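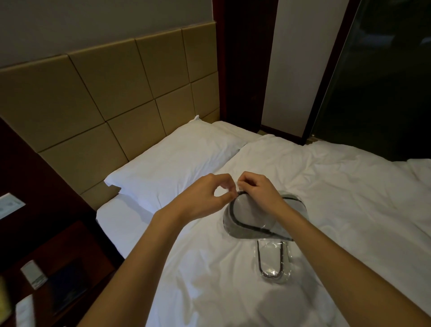
# How Does a Hotel Work?

A hotel is a building where people pay to sleep for a night or more when they are away from home. Some guests are on holiday. Others are travelling for work, visiting a relative in hospital, or waiting for an early train.

This page is for readers aged seven to eleven. It was prepared by the learning department of the Bimstead Museum of Travel and goes with the display on the first floor. Words in **bold** are explained in the list at the end.

## Before there were hotels

People have always needed somewhere to stay on long journeys. In the Middle Ages, many travellers in Britain slept at monasteries, where monks gave them food and a place to lie down. Others stayed at **inns**. An inn was often noisy, and a guest might have to share a bed with a stranger.

Later, when people travelled by stagecoach, inns were built with large yards. The coach drove in through an arch, and tired horses were changed for fresh ones. If you see an old pub with a wide archway at the front, it may once have been a coaching inn.

Railways changed everything again. Trains could bring hundreds of people into a town in a single afternoon, so railway companies put up very large hotels next to their stations. The Drollance, which stands beside the old station at Cemness, was one of these. It had a dining room, a reading room and a lift worked by water pressure. It did not have a bathroom for every bedroom. Guests washed with a jug and basin, and hot water was carried up to them by a maid.

## Who works in a hotel?

Guests usually meet only a few of the people who work in a hotel. The **receptionist** gives out keys and answers questions. A porter may help with heavy bags. At breakfast, waiters bring tea and clear the tables.

Many more people work out of sight. Cooks begin before six in the morning. Engineers look after the boilers, the lifts and the lights. A night manager stays awake until the day staff arrive, in case a guest is ill or an alarm sounds.

The largest team in most hotels is **housekeeping**. A housekeeper takes off the used sheets, makes the bed, cleans the bathroom, empties the bins and puts out fresh towels. There is an order to the work. Dusting is normally done before vacuuming - otherwise the dust would fall on to a clean carpet.

## Small things in the room

Hotels provide many small items that guests may have left at home. You may find soap, shampoo, a sewing kit, a shower cap, tea bags or a pair of slippers. The trade has a name for these: **amenities**.

Some amenities are made to be used by one guest only. They are often wrapped, so that the next person knows they are clean.
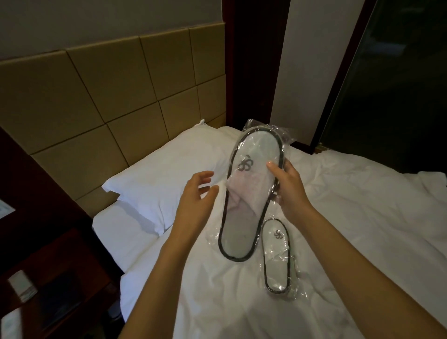

*A disposable hotel slipper in its clear plastic bag.*

Wrapping is useful, but it also makes rubbish. Thin plastic film is harder to recycle than a bottle or a tin, and many councils do not collect it from homes. For this reason some hotels now fix large refillable bottles of soap to the wall, or keep slippers and combs at the reception desk for guests who ask.

## Where do the sheets go?

Used sheets and towels are sent to a **laundry**. A small hotel may have its own in the basement. Larger hotels often send everything away by lorry.

The Rizk Laundry, which served the hotels of Cemness, left its account books to our museum. On one day in August it washed 1,586 sheets and 3,759 towels. The clerk has noted beside these figures that 665 of the towels were "very sandy". Cemness is by the sea!

At a modern laundry the work goes in this order:

1. The washing is sorted by colour and by type.
2. Stained items are taken out and treated separately.
3. The rest goes into very large machines, where hot water and detergent remove dirt and germs.
4. Towels are tumbled until dry. Sheets are passed, still damp, between heated rollers.
5. Everything is folded, stacked and loaded for delivery.

The heated rollers do the same job as an iron at home, but they can press a whole sheet in one go.
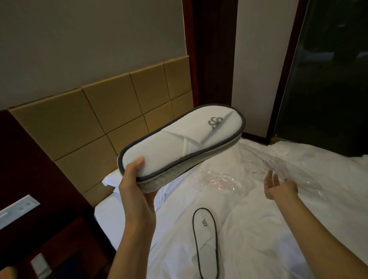 Most hotels own several sets of bed linen for every bed. While one set is in use, another is being washed and another is waiting in the cupboard. Without these spare sets, a late lorry would mean bare mattresses.

## Why is hotel bedding so often white?

White cotton can be washed at a high temperature without its colour fading. All the sheets can go into the machine together, and a mark is easy to find when they come out. If one sheet is torn, another will match it exactly.

## Words to know

- **Amenities:** small useful items given to guests
- **Housekeeping:** the team that cleans and prepares the rooms
- **Inn:** an older kind of house for travellers, with food, drink and beds
- **Laundry:** a place where cloth items are washed and dried
- **Receptionist:** the person who welcomes guests at the front desk

## Something to try

Look for the model of the Drollance in Gallery 2. Find the staff staircase at the back, then follow it with your finger on the glass from the kitchen to the top floor.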